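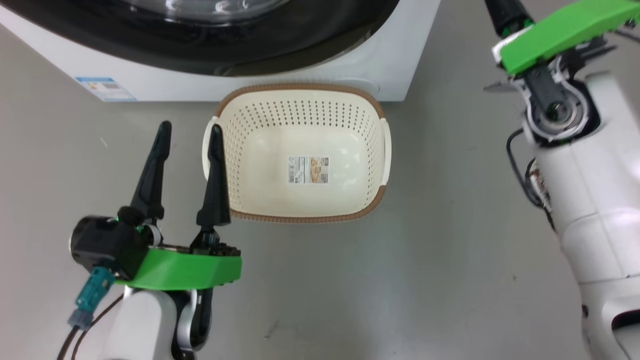 Stirrer stalling overnight on home-built turbidostat, has anyone cured it?

Posted in: Bench hardware and open instruments

marrowfat_pete
Evening all. I've been running a little two-vessel turbidostat since December, built from the Jistbridge plans with a few liberties taken, and for the most part it has been a joy. The trouble is the stirring. It'll run happily all afternoon, I go home feeling pleased with myself, and by the morning one of the stir bars is sitting still at the bottom and the yeast has settled into a nice beige carpet. The density reading drops, the pump thinks the culture is thin and stops diluting, and that's another night's data gone.

The fans are 40 mm computer fans with two magnets glued to each hub, running at the lowest speed that keeps the bar turning. I've swapped the fans over and the fault stayed with the vessel, so I don't think it's the motor. Any thoughts very welcome, I'm rather fond of this thing and would like to stop swearing at it.

tillybrook
Oh, I do sympathise! We had exactly this with ours and it was the lowest speed that did it. A bar that only just turns at room temperature will stick the moment a bit of growth builds up on the glass. Try giving it a hard kick for a second or so every few minutes and then dropping back. Our code does it every 17 minutes, which was a number somebody typed in for a test and we never changed (it works, so it stays).

Foltach
I'd respectfully disagree with tilly there. A kick start throws the bar off the magnets as often as it frees it, and once it's off it just rattles in the corner until you come in. Much better to ramp up slowly and look at the gap between the fan and the base of the vial. If you've got more than a couple of millimetres of plastic in between, that's your culprit. What did you print the holder in, Pete, and how thick is the floor?

marrowfat_pete
Thank you both. The floor is 2 mm on the drawing, but I've just put the calipers on it and the bad one is nearer 3. I printed that holder later than the other, on a friend's machine, and I never thought to measure it. Feeling a bit daft now.

Smaranda Surdu
Hello Pete, glad you found that. I'd still check the magnets while you have it apart. If they are glued with the same pole facing up, the bar will seem to follow at low speed and then wander off when it feels like it. Hold the bar on a thread over the hub and you'll see straight away which end it likes.

I also want to put in a word for reading the fan's tachometer wire, if yours has one. It won't tell you the bar is turning, only the fan, but it does rule half the problem out from your sofa. For the bar itself I look at the noise on the density signal. A stirred culture has a slight flicker in the reading, and when the bar stops the flicker goes flat some while before the average starts to slide. I have the pump pause and send me a message when that happens. It has saved me a good many mornings.

tillybrook
Smaranda, that's lovely, I'm pinching that. Would you mind sharing how many readings you take the flicker over? Ours are quite slow.

Smaranda Surdu
Of course! I use the last 115 readings at one per second, but I'd guess you could manage with far fewer. Leave it out while the pump is dosing, or you'll get a false alarm from the bubbles.

Foltach
The flicker trick is a good one, but it depends on the LED being steady. The Stivura driver boards drift when they're warm and I wouldn't trust them for this. And I still say no to the kick, tilly!

tillybrook
Ha, noted. Ours has been kicking away all winter with the bar still on, but we do have much stronger magnets than the plans ask for, so perhaps we're both right about our own machines.

marrowfat_pete
Small update for anyone following. I've reprinted the floor at the proper thickness and, Smaranda, you were quite right, one magnet was upside down on the hub. Both put right this afternoon. I've nudged the speed up a touch as well, left the kick out for now (sorry tilly), and it's got yeast in it and is running tonight. I'll post the density trace when I've had a look at it.

Afolabi
Please do post it, Pete. I've got the same holder on the print bed as I type and I'm going to go and measure it.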